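Forum > Crafts and Handmade > Fabric and Sewing

Topic: Green cloth for a block table, creases will not go away

hala_h
Hello all. I am preparing a table where children will stack small cubes, and I covered it with a green cotton cloth. I bought it folded in a packet and the fold lines are very stubborn. I ironed it two times on the medium setting. When the cloth is flat I still see lines, and I worry the cubes will lean on them. Is it better to wash it first, or to stretch it and fix it under the table edge?

kekeli_i
Wash first, always. New cloth has some finish in it from the factory and this finish keeps the fold. After washing, iron it when it is still damp. My cloth for the market table had the same problem and after one wash it was fine.

Trumotar42
I don't agree with the washing. If the cloth is cotton it can shrink, and then it will be too short for the table. Mine lost 3 inches on the long side. I would only spray water and pull it tight with clips.

kekeli_i
Then you cut it before washing, this is the mistake. Wash it, then measure, then cut.

Trumotar42
She already bought it in the size of the table. She can't go back in time.

hala_h
Please don't fight because of my cloth :) It is longer than the table on each side, so a little shrinking is okay. But I don't have a dryer, only a line on the balcony.

nusrat.y
Line is good. Hang it by the long side and pull the corners with your hands when it is wet. About the leaning: what size are the cubes? Big ones will not feel a small crease. With cubes of one inch, I have seen the third or fourth one go crooked on a tablecloth. Felt is worse, because it is soft below and the cube sinks on one side.

jadsab
I would not use cloth for stacking. A painted board is flat and you wipe it in one minute. Cloth catches every piece of lint and you spend your life with the tape roller.

nusrat.y
A board is loud. Put 500 blocks on a board with children in the room and tell me again after one hour.

jadsab
Okay, the noise I accept. But then put the board under and a thin cloth over it.

azlan_t
I have used a green cloth for cubes for a long time.
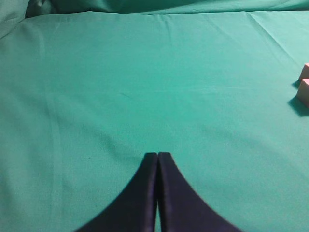
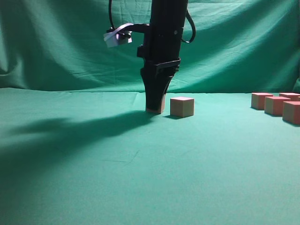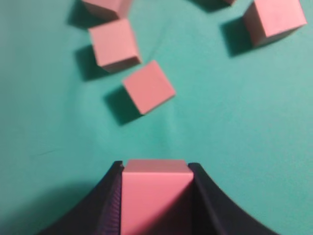

My opinion is between kekeli and Trumotar. I wash the cloth one time when it is new, and after this I only use spray and a warm iron from the back side. I don't try to remove every crease. In the first picture there are still thin diagonal lines in the upper right part, and a small dark speck on the left, so jadsab is right about the tape roller. What I do is choose the flattest area for building and leave the lines for the side where cubes only wait. Also, the color is more important than people think. Pink cubes are very easy to see on this green, and you find them quickly when they are spread out. On a beige cloth I was always searching for the pale wooden ones.

hala_h
Thank you Azlan, this is very helpful. Do you roll the cloth when you put it away, or fold it?

azlan_t
Roll, on a cardboard tube from wrapping paper. Folding brings the lines back in the same place.

Trumotar42
On the tube we all agree, I think. I still say spray and clips.

kekeli_i
And I still say wash. Hala, write to us how it looks after the balcony.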